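Plillero 浅口瓦楞托盘(敞口,原色)

Joltden 包装用品 > 桌面整理 > 托盘、浅盒
供货:Joltden 仓库直发,Dafis 门店可自提
状态:有货。黑色台布另算,见下面
页面更新:2018年9月13日

先说要点,赶时间的看这段就行。
原色瓦楞纸,长方形,四面矮边,没有盖。平板发货,自己折。不用胶,不用订书机。
放桌上装小东西用的,分拣、配货、拍照、临时归拢都行。不是快递盒,别拿去直接寄,没盖的,寄丢了我们不赔。
一包72只,不拆包。以前拆过,拆完剩下的谁都不要,不拆了。

为什么是浅的

老客户都知道我们原来只卖深盒。深盒装得多,可是拿东西费劲,手要伸到底,小件沉在下面翻半天。配货的人最烦这个。Shigeru Ikeda 那边的小作坊做五金配件套装,一直跟我们要“矮一点的,再矮一点的”,矮到后来就是现在这个高度。他拿回去试了一阵,说行,就这样,别再改了。所以没再改。

边矮,从哪个方向伸手都能进去。里面有什么一眼看得到。东西也不容易滚出来,螺丝、瓶盖、笔、线轴,碰到边就停。圆的、很轻的、又堆得高的,那还是会滚,别堆。

不要装太满。装到跟边一样高就到头了,再往上就是给自己找麻烦。

尺寸和规格

型号:Plillero 60、Plillero 90
型号里的数字不是尺寸!!每个月都有人按数字去量桌子。是当初开模的编号,懒得改了。实际尺寸写在每包外面的标签上,下单前要准确数的,发邮件问,当天回。
材质:瓦楞纸板,本色,不覆膜,不印刷
结构:一片成型,四角折进去自锁
颜色:原色。只有原色。问白色的别问了,暂时没有
包装:一包72只,平板,纸带捆
重量:轻。单手拿一包没问题,两包就叫个人帮忙

60 比 90 小一号。桌子窄的买 60。桌上要同时放好几只排开的,也买 60。装长条形东西,尺子、管子、刷子那类,买 90。拿不准就各要一包,反正放着不坏,别受潮就行。

折法

平板拿出来,有压痕的一面朝上。
先把两条长边竖起来,压痕要压到底,用指甲或者尺子过一遍,不然边会往回弹。
再竖短边,角上的小耳朵往里收,短边的外片翻过来盖住,插脚按进底上的槽。
听到一声轻响就是进去了。没响也不一定没进去,拽一下看看。
四个角都按完,翻过来拍一下底,让底平。

第一只会慢,折到第五六只就顺手了。小孩也能折,我们这边一个同事的女儿放学来折过,比他快。

折反了怎么办:展开重来,压痕能吃得住来回几次。反复折十几次角会起毛,那就换一只。

不建议提前全折好。折好的占地方,摞高了会倒,平板塞柜子缝里就行,用多少折多少。

配黑色台布用

很多人是连着 Kornton 黑色台布一起买的,所以干脆写在同一页。

台布是 Kornton 的,黑色,整幅铺,不打孔不包边角。铺在分拣台、配货台、拍摄台上都行。原色纸盘放在黑布上,盘边看得特别清楚,手往哪放不用想。白桌面上纸盘也看得见,可是反光,下午窗户那边一晒,眼睛累。灰桌面更糟,什么都糊在一起。

铺的时候不用拉得绷紧。有点褶没关系,纸盘底是平的,坐在上面不晃。真要平,喷点水,手掌往外推,晾一晾。不要把纸盘压在湿的布上!纸板吸水,底会软,这个提醒每年都要说好几遍。
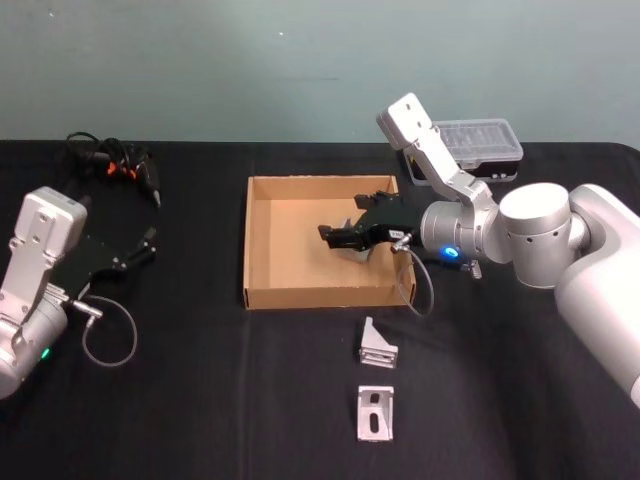

台布要比桌面大,四边都垂下来一点,不然边缘老是被袖子带起来。量桌子的时候量台面就好,垂下来那部分我们裁的时候会加上,不用你自己加。有人自己加了一遍,我们又加一遍,拖到地上,绊脚。备注里写清楚“已加”还是“未加”。

黑布显灰。纸屑、线头、粉笔末,全看得见。好处是你知道该清了。拿粘毛滚筒过一遍就行,每天收工滚一下,用不了多长时间。不要用湿抹布擦,纸屑会糊成一条一条的,干了更难弄。

能洗,冷水,单独洗,头一回会掉点色。洗完挂着晾,不要烘。皱了低温熨反面。

颜色说明:只做黑的。以前有深蓝,卖不动,清掉了。

怎么摆

桌子中间放一只,当前在弄的东西都在这一只里。左右留空,胳膊要有地方。别一上来就摆满整桌,摆满了没地方干活,最后东西全放地上,我们自己仓库就犯过这个错。

要分类的,横着排一行,别叠两行。后面那一行手够过去的时候袖子会扫到前面的。非要两行,后排用 90,前排用 60,错开摆。

拍商品照片的,背景最好是素墙,浅色的,别有花。蓝灰、浅灰都挺好,跟黑布和纸色分得开。墙上有挂钩、贴纸、日历先摘掉,省得后面修图。灯从高一点的地方打,纸盘里侧会有一点明暗,这个正常,纸盘有高度嘛。不想要阴影就加一块白板补光,放在暗的那边。

贴标签的话贴外侧,不要贴盘底。贴盘底装了东西就看不见了,等于没贴。用纸胶带最好,撕下来不伤面。透明胶会带掉一层皮。铅笔、马克笔都能直接写,圆珠笔写在瓦楞上会断断续续。

能装什么,不能装什么

能装:小五金,文具,布料小样,种子包,瓶盖,电池(新的),零散卡片,钥匙,缝纫用的那些零碎,折好的纸巾,干的香料小包。
勉强:玻璃小瓶,垫一层布再放。整叠的书,放是放得下,别端着走,底会鼓。
别装:湿的,油的,刚出炉的,带冰的,还有活物(有人问过)。

端的时候两只手托底。捏着一边提起来,重的话那一边的插脚会松,东西就撒了。空的随便拎。

能不能摞

装了东西的不要摞。边矮,上面那只会压到里面的东西。空的可以套着摞,同型号能叠进去一点,不多。不同型号不能套。想摞着存又想装着东西的,买我们的深盒去,在另一个页面。

耐用不耐用

纸的,别指望用好几年。干活轻的,一只用一个季度没什么问题。每天搬来搬去的就短一些。先坏的一般是角,插脚那里松掉。松了可以在外面补一条纸胶带,还能再用一阵。底软了就没得救,拆平扔废纸回收,没覆膜没油墨,直接收。

受潮是头号敌人。梅雨天别靠外墙放,别直接放水泥地上,垫块板。已经潮了的,摊开晾,别拿热风吹,一吹就翘。翘了的压在书下面过一夜,能回来大半。

客户那边的反馈(摘的,没改字)

“矮边真的好用,配货快了不少,就是第一天折得手指疼。建议戴个指套。”

“买了60那款,桌上放三只刚好。台布也一起买的,颜色很正,就是粘猫毛。不怪你们。”

“标签上的尺寸字能不能大一点,老花。”——收到,下一批会改大。

“想要带隔板的。”——在做。隔板是十字插片的,样品已经给 Ryota Shibata 那边在试,他嫌插片太紧,拔的时候整只盘子都跟着起来,回来又改了一版。出了会在这页加,不另开页面。别催。

“到货有一只角压了。”——这种拍照发过来,补。整包压坏的退整包。

下单和发货

满73包走整托,运费单算,先询价再付款,直接付了的我们还得退,两边都麻烦。
少于这个数的走普通快递,平板包装,外面一层牛皮纸加角条。
台布单独一个袋,跟纸盘一箱走。不接受台布先发纸盘后发,分两次的话运费付两次。
下午的单第二天出。节假日前后会慢。
自提去 Dafis 门店,提前打电话让他们留货,店里地方小,不会放很多。到了报单号,不用打印。

退换

没拆纸带的可以退。拆了的不退,除非有质量问题。
台布裁了就不退。裁错了是我们的责任的,重裁,旧的不用寄回来,留着当抹布或者垫东西都行。
型号买错了,没拆的可以换,来回运费自己出。看清楚 60 和 90 再下单,再说一遍,不是尺寸。

常见的几个事

样品:有,每个型号给一只,付邮费。样品是折好的还是平板的,备注里写,没写就按平板发。
印字:暂时不接。量很大的来邮件谈,别在订单备注里写“帮忙印个logo”,我们看到的时候货一般已经出了。
定制尺寸:要开刀模,费用不低,周期也长。先拿现有的两款比一比,很多时候其实 90 就能用。
食品接触:没有做过相关检测,不要直接放裸露食物。有独立包装的没事。
颜色深浅:瓦楞原纸批次不一样,会有一点深浅差,同一包里面是一致的。两包拼着用可能看得出来。介意的一次买够。
味道:刚拆有纸味,敞开放半天散掉。

搭配着买的

Kornton 黑色台布,按桌面裁
Kornton 台布夹,夹桌沿用,风大的地方或者门口的桌子买一套,别的地方用不着
Joltden 纸胶带,贴标签、补角
Joltden 深盒,要存放要摞的买这个
指套,折得多的人顺手带一副

问库存、要准确尺寸、报压损,都发页面底下那个邮箱,写清型号和包数。打电话也行,中午不接,在吃饭。台布裁剪的单子请把桌面长宽写在一行里,先长后宽,单位写厘米,别写“跟上次一样”,上次是哪次我们要翻半天的订单本。

隔板版本出来之前,有急用的可以拿废纸板自己裁两条插一下,在中间各开半道口,对着一卡就行。高度别超过盘边。裁的时候底下垫东西,别直接在台布上划,上个月刚有人划了一道长口子,又来补了一块布。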